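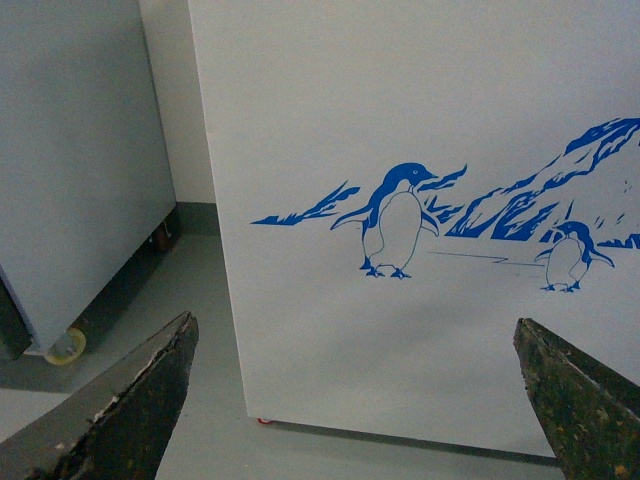 Denitz, the frozen foods distributor, has completed the first stage of an automation program at its Grilldale service depot, where display and storage freezers are received from stores, inspected and returned to use. Two mobile robots now work alongside a staff of 19. In an interview at the depot, the operations manager said the program had changed the daily routine more than the size of the workforce.

"We did not reduce the team," the manager said. "What we reduced was the time people spent bending, pulling and walking back and forth with a clipboard."

The robots were introduced in October, after a trial at the company's smaller site in Dondutby. They travel between rows of cabinets, record the condition of each unit and carry out simple handling tasks such as opening lids and removing loose packaging. Repairs, electrical testing and any work on the cooling system remain with the technicians.

According to the manager, the choice of tasks was made jointly with the employees. Each shift was asked to list the duties it considered most tiring, and 139 separate entries were collected. Many concerned the same matter - checking the lower parts of cabinets, including casters and base panels, which had required staff to kneel on a hard floor for much of the morning.

"I had expected complaints about lifting," the manager said. "Lifting came up, but the knees came first."

One of the depot's senior technicians, who has worked in refrigeration for most of her career, described the early weeks as difficult. The robots stopped frequently when cabinets were parked too close together, and employees were called away from their benches to clear a path. The layout has since been revised, with wider gaps between units and a fixed place for carts.

"At first I felt I was working for the machine," she said. "I would be halfway through a compressor and the light would go on again. Now it may call me once before lunch, and usually it has a good reason."

She added that her own role had shifted. She now begins at 7 a.m. by reviewing the inspection records from the previous evening and deciding which cabinets go to the workshop. The system marks scratches and damaged panels reliably, she said, but it has been less certain with printed fronts, where it has at times reported part of a decoration as a defect. Such entries are corrected by hand.

"It will improve, I suppose," she said. "But a person has to sign the sheet, and I would like that to stay as it is."

Training was provided by Ayala, the contractor responsible for the installation. Every employee received 60 hours of instruction, spread over several months and held during paid time. The manager acknowledged that the period had placed pressure on delivery dates, and that the depot had relied on Dondutby to take part of its work.

Employee representatives at Grilldale have supported the program while asking for written assurances on staffing and on the use of the data the robots collect. An agreement on the second point is in place: records may be used to assess equipment, but may not be used to assess individual workers. Talks on staffing continue.

Asked whether further robots would be ordered, the manager said no decision had been made. The company intends first to review injury reports and overtime at the depot, and to hear again from each shift.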